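Fendudik Forum > Teleop and Data Collection > Table setting: how much mess do you keep?

gripewater
Posted Friday, 9:14 am

We're collecting two-arm demos of setting a table for one. Plate, mat, cup, napkin, silverware. I was told it would be a nice gentle task. I have since developed opinions about forks.

The question is how tidy the starting layout should be. My view is that you start neat, get 400 clean episodes, and only then let the operators be creative. Temitope Nnaji, who runs our sessions, thinks neat is how you end up with a policy that can only dine in one restaurant.

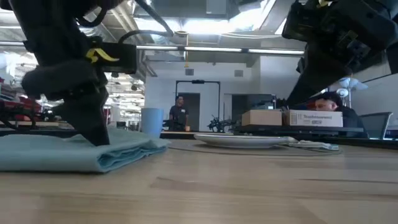
Station from table height. Towel on the left, plate in the middle.

Our naming scheme is also up for ridicule. Currently it's "setting_final" and "setting_final_b."

pancake_odometry
Posted Friday, 9:40 am

Temitope is right and you should buy lunch. We did the neat thing on the Prakow project. The arm learned to go to a spot on the table and close. If a napkin happened to be in that spot, great. If not, it picked up a pinch of air and delivered it with real confidence.

gripewater
Posted Friday, 9:52 am

Did you jitter the positions at all?

pancake_odometry
Posted Friday, 9:58 am

By 2 inches. Felt generous at the time.

Kozłowski_fan_club
Posted Friday, 10:31 am

Disagree with both of you, which I realize is why I have this account. If your operators are new, a messy start means you're recording people learning to drive. Half the episode is someone hovering over a spoon having second thoughts. The model will learn the second thoughts too.

gripewater
Posted Friday, 11:05 am

Yes, we have hover. We have so much hover. The silverware is the worst of it, because everyone has a private theory about which piece goes first.
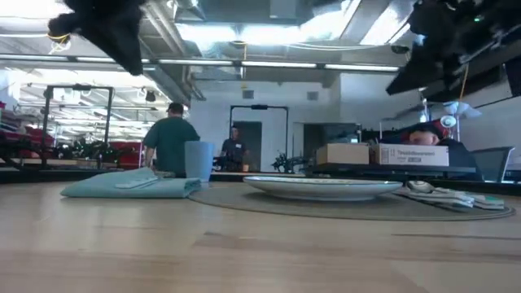

Silverware and packets in a heap beside the plate.

I've been letting people choose the order, on the grounds that real humans don't agree either. The loss curve has not thanked me.

Drostard
Posted Friday, 11:22 am

Fix the order. Write it on a card and tape it to the station. You can have variety in where things are or variety in what happens next, but I wouldn't ask for both out of a small set. We had 4000 episodes before order stopped mattering.

Also please trim your idle time at the start. Ours was mostly arms waiting for someone to finish a sentence.

gripewater
Posted Friday, 1:47 pm

OK, trimming went in over lunch. Order is next: fork last, for everyone, no appeals.

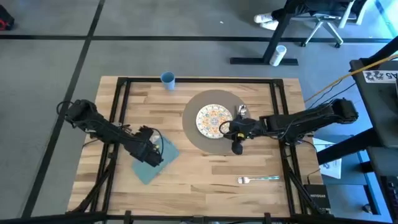
Fork last mostly because I'm tired of it being knocked while people go for the other pieces. I'd also like to vary its angle between episodes, and the napkin's, and leave the cup alone until we trust the rest. Temitope wants the cup moving from day one. We have agreed to be polite about it until June.

pancake_odometry
Posted Friday, 2:10 pm

Move the cup.

Kozłowski_fan_club
Posted Friday, 2:12 pm

Leave the cup.

gripewater
Posted Friday, 3:36 pm

Very helpful, thanks. Next question then. What do you do with the fumbles? Say the operator drops the napkin, picks it up again and finishes fine. I've been marking those as good with a note. That puts us at 443 kept so far, and I'd rather not go back through them if the notes are useless.
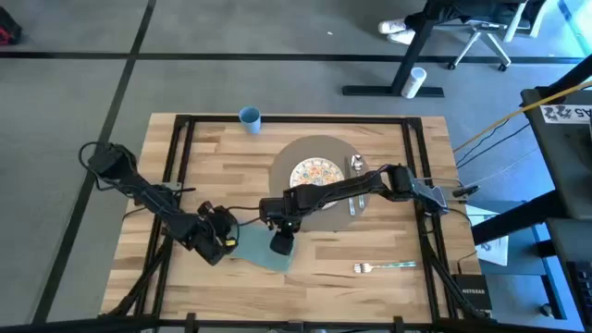 Drostard says keep every one where the operator recovers without help, and cut only those where a hand comes in to fix it. A drop followed by a decent regrasp is worth more than another perfect run, and you'll never get people to fake one convincingly.

Kozłowski_fan_club
Posted Friday, 4:20 pm

Keep them, but in a separate folder. I've been burned by "good with a note." The loader doesn't read notes.

gripewater
Posted Friday, 4:33 pm

Separate folder it is. Taking suggestions for the name, as "setting_final_c" has been vetoed.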